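August 2018

Up before the alarm, kettle on, too much to do. Hideaki Kubo wants the picnic things sorted before the Urkthorpe trip and I said I'd do it, don't know why. Said it quickly on the phone and then it was mine.

Got all the plastic stuff out on the green cloth. Bowls, cups, the lot. Forgot how bright it all is. Orange bowl is the salad one, no argument. Big pink one for crisps. The purple one is so shallow it's no use for anything runny — grapes maybe, or bread. Red cup goes to whoever shouts first, same as every year.
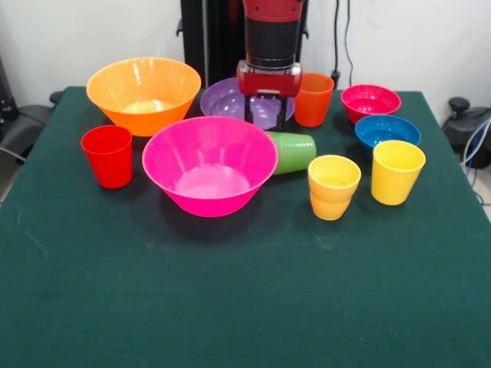 Cloth needs a brush too, pale scuffs on it, must do that before it goes back in the cupboard. Or leave it. Probaly leave it.

Toast, then the shopping list. 400 g of the good cheese, 2 lemons, the Pludelen biscuits if they've got any left. Mrs Þórarinsdóttir is bringing rhubarb cake so no need for pudding, thank goodness. Rang her to check and she talked for ages about the coach times. Wrote them on my hand, washed my hand. Will have to ring again.

Then back to the bowls. Want them to go in the Lastura bag with the flask, and they won't all go, I know they won't. Plan is:

1. Bowls first, big ones at the bottom. Pink, then blue, then the other pink, and the red-orange one on top as it's smaller. Tea towel between so they don't rattle all the way there.

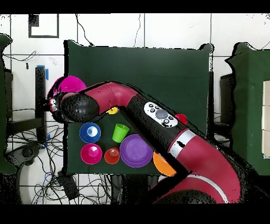

2. Cups in the side pocket. Stack them if they'll stack, they stuck togther in March and I had to run the hot tap on them.

3. Purple bowl on its own, flat, on top of the sandwiches.

4. Flask last. Upright!! Not like last time.

Rain on the radio for the afternoon — coats then. Where is the blue one. Not on the hook, not in the car. Hideaki might have it, he borrowed it for the allotment. Must ask. Also stamps, also ring about the boiler, also post the card to Mum, which is still on the stairs.

Bed now, list is on the fridge.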